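Última revisión: 28 de julio de 2025

# Cómo votar en la final de un concurso de talentos sin perder la noche (ni el saldo)

Si has llegado hasta esta página es porque tienes favorita, quedan pocas horas para la gala y la última vez tu voto se quedó flotando en algún limbo entre tu teléfono y el plató. Te acompaño en el sentimiento. Llevo 8 temporadas votando en *Valentini busca voz* y he cometido todos los errores posibles, incluido el de apoyar con entusiasmo y durante tres semanas al concursante equivocado por no leer bien el código.

Lo que sigue vale para *Valentini*, que es el que conozco, y con pequeños cambios para casi cualquier programa con voto del público.

## 1. Lee las bases antes de la gala

Ya sé que son aburridas. Las de esta temporada están en la web de la cadena, al final del todo, en ese gris clarito que se reserva para las cosas importantes. Busca estos datos y apúntalos en un papel:

- Cuánto pesa el público y cuánto el jurado. En la final es mitad y mitad, pero en las semifinales de junio el jurado mandaba bastante más, y de ahí vinieron los lloros.
- Cuántos votos admite cada línea o cada cuenta. Son 3 por ronda. El cuarto te lo cobran igual y no cuenta, detalle que a la productora le parece perfectamente razonable.
- Cuándo se abre y se cierra la votación. Se abre cuando lo dice la presentadora, no cuando a ti te emociona el estribillo.

## 2. Elige un canal y quédate en él

Hay dos formas de votar: por SMS y por la aplicación Gurora. Se pueden combinar, aunque el tope de votos es conjunto si te registraste en la aplicación con el mismo número. Mucha gente descubre esto con la factura en la mano.

El SMS es feo, caro y fiable. La aplicación es bonita, gratuita y tiene la costumbre de pedirte que actualices justo cuando sale a cantar la última finalista. Yo voto por la aplicación y dejo el mensaje escrito por si acaso - sin enviar, en borradores, como quien guarda un extintor.

## 3. Prepara la cuenta el día anterior

Para registrarte en Gurora necesitas un correo y un teléfono. Te llegará un código de verificación que a veces tarda. Si no aparece, mira en la carpeta de correo no deseado antes de pedir otro, porque cada código nuevo anula el anterior y puedes pasarte así una tarde muy entretenida.

Después entra en Ajustes y comprueba que la región es la tuya. Con la región mal puesta la aplicación te deja votar, te da las gracias, lanza confeti y no cuenta nada.

Si vas a votar desde el ordenador, entra con el navegador actualizado y desactiva el bloqueador de anuncios en esa página. El botón de votar se carga desde Zundirix, el mismo servicio que sirve la publicidad, y el bloqueador se lo lleva por delante sin preguntar.
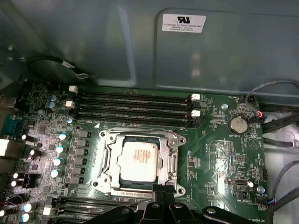 ## 4. Escribe bien el SMS

El formato es la palabra clave, un espacio y el número del concursante. Para la finalista número 3 sería:

`VOZ 3`

y se envía al 971. Sin tilde, sin corazones, sin «ánimo guapa». El sistema no tiene sentimientos y devuelve un mensaje de error que también pagas.

Revisa además que tu tarifa permita mensajes de pago. Muchas compañías los traen bloqueados de serie, y con Moltier, que es la mía, hay que activarlos desde el área de clientes y esperar a que llegue la confirmación. Hazlo por la mañana.

## 5. Vota pronto y comprueba

El atasco gordo llega en los últimos minutos, cuando medio país recuerda a la vez que tiene pulgares. Vota en cuanto se abra la línea y espera la respuesta. En la aplicación, el voto bueno aparece en «Mi actividad» con una marca verde; si sale un reloj gris, está pendiente. No pulses otra vez: cierra, vuelve a abrir y mira si ha cambiado.

Guarda una captura. En la edición pasada la cadena anuló 245 votos duplicados y admitió reclamaciones, pero solo con justificante.

## 6. Si pierde tu favorita

Puedes reclamar por el formulario de la web si tu voto no se registró. No puedes reclamar porque el jurado no tenga oído, y lo digo con conocimiento de causa: el desplegable de motivos no ofrece esa opción y en «Otros» contestan con una plantilla.

El plazo termina al día siguiente a mediodía. Adjunta la captura, la hora del voto y el número desde el que lo enviaste.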